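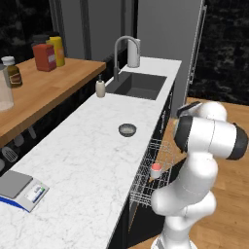 To: Building Representatives list
From: Office of Residential Facilities, Haninow Court
Date: Jul 15, 2026
Subject: Re: Shared kitchen rules, draft 2, and the stone counters

Dear Representatives,

Thank you for the replies to the second draft of the shared kitchen rules. The office received comments from all three houses. The most detailed came from the Grodness House representatives, and it is quoted below in part so that those who joined the list recently can follow the answers.

> We have read the draft with our residents and support most of it. Four points need attention before we can recommend it.
>
> First, Section 2 says that counters must be "cleaned with a suitable product." Residents do not know what is suitable. At least two households on our upper floor have been using vinegar on the marble because the previous rules told them to.
>
> Second, the draft does not say who pays when a counter is etched or stained and the person responsible is not known. Under the old rules the charge was divided among everyone on the floor, and this caused a good deal of bad feeling last November.
>
> Third, the booking limit of one evening per household per week is too strict for floors where only three or four households use the kitchen at all.
>
> Fourth, we ask that the quiet period begin at 10:30 p.m. and not at 10:00 p.m. Several residents work late shifts and cook when they come home.

The office responds to these points in order.

1. Cleaning of stone counters

The representatives are correct that the earlier rules recommended diluted vinegar. That text was written when the kitchens had laminate counters and was carried over by mistake when the stone was installed. Vinegar, lemon juice and most bathroom cleaners are acidic and will dull polished marble. The mark they leave is a change in the surface of the stone and cannot be wiped away.

Section 2 will now read as follows:

"Marble counters are to be washed after each use with warm water and a small amount of plain dish soap, rinsed, and dried with a soft cloth. Vinegar, citrus cleaners, bleach, scouring powder and abrasive pads may not be used on them. Spills of wine, coffee, tomato, oil or fruit juice are to be blotted at once. Hot pans are to be placed on a trivet. Food is to be cut on a board."

The stone in all three houses was supplied by Saraç and sealed at the time of installation. Sealing slows the absorption of stains. It does not protect against acid, and residents should not assume that a sealed counter may be left until morning. Resealing will be carried out by the office once a year, and residents are asked not to apply their own products. Each kitchen will be closed for one full day when this is done. Notice will be posted on the kitchen door at least a week ahead.

Sinks may be cleaned with the same dish soap. Please do not leave pans to soak overnight, and please use the strainer. The drain on the second floor of Grodness House was cleared twice this spring, and on both occasions the cause was rice.

2. Charges for damage

The office accepts that dividing a charge among an entire floor was unfair to households that do not use the kitchen. Section 5 has been rewritten. Where the person responsible is known, that household will be charged the cost of repair, up to a limit of $100 for any single incident. Where the person responsible is not known, the cost will be met from the common maintenance fund. The fund balance at the close of the last quarter was $3,302, from which $631 has been committed to the repair of the extractor hood in Netero House.

Residents who report their own accidents within one day will not be charged for a first incident. The office would much prefer to hear about a stain early, when a poultice may still draw it out.

3. Booking limit

The limit of one evening per household per week will remain the standard rule. A floor may set a higher limit if every household on that floor that has registered to use the kitchen agrees in writing. The agreement should be sent to the office by the floor's representative and will be valid until the end of the lease year. If a new household registers during that time, it must be asked for its agreement as well.

Bookings are made on the sheet outside each kitchen. Bookings made by text message between neighbors are a private matter, and the office cannot settle disputes about them.

4. Quiet period

Opinion on this point was divided. Netero House asked that 10:00 p.m. be kept, as two of its kitchens share a wall with bedrooms. The office has decided to allow each house to choose either time. Grodness House may therefore adopt 10:30 p.m. if its representatives confirm this in writing. During the quiet period residents may cook, wash dishes by hand and use the microwave. They may not use blenders, grinders or mixers, run the dishwasher, or play music.

Other matters raised

Storage. Food left in the refrigerators without a name and apartment number will be removed on the first Monday of each month. Open shelves are for shared equipment only. Personal pots and pans should be kept in the cabinet assigned to the household or taken home.

Guests. A resident may bring up to 13 guests to a booked evening. The resident must be present throughout.

Floors. Wet mopping of the wood floors should be avoided. A well-wrung cloth is enough, and standing water should be dried promptly.

Keys. A number of kitchen keys issued under the old system have not been returned. They no longer open any door, but the office would be grateful to have them back.

The third draft, with these changes marked, will be sent to this list within two weeks. Representatives who wish to propose further wording are asked to give the section number and the exact text they would like to see. General comments may be sent at any time, but they are harder to act upon. Please reply to the list and not to the office alone, so that the other houses may read your comments.

Office of Residential Facilities
Haninow Court

You are receiving this message as a registered representative of Haninow Court. To leave the list, send a message with the word "remove" in the subject line.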